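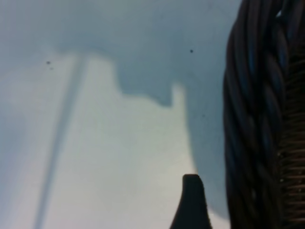
Merholm Building Association, minutes, December. The meeting opened at 6 with the front hall, which has been on the agenda since spring. Reginald Park took the chair, the other chairs being in use. He moved that we settle the trim before anyone brought up the elevator. The dark braid, with its thick twisted strands going nearly black in the grooves, was put forward for the stair edging. Otis Ostrowski said it looked like something you would tie a ferry up with. He was asked whether that was an objection. He said he would think about it.

Color: the brown ribbed sample got less attention and two kind words. Pale walls stay pale.

Cost: Kowalczyk quoted 401 dollars for 21 yards, delivered. Skallwood has not quoted but has sent a calendar. Approved with Kowalczyk, 5 in favor, Mr. Ostrowski still thinking.

Elevator: brought up.

Clandgate parking letter: read aloud, then read again more slowly. Reply held over.

Action: Park to order the braid. Ostrowski to measure the stairs first.

Closed at almost 9.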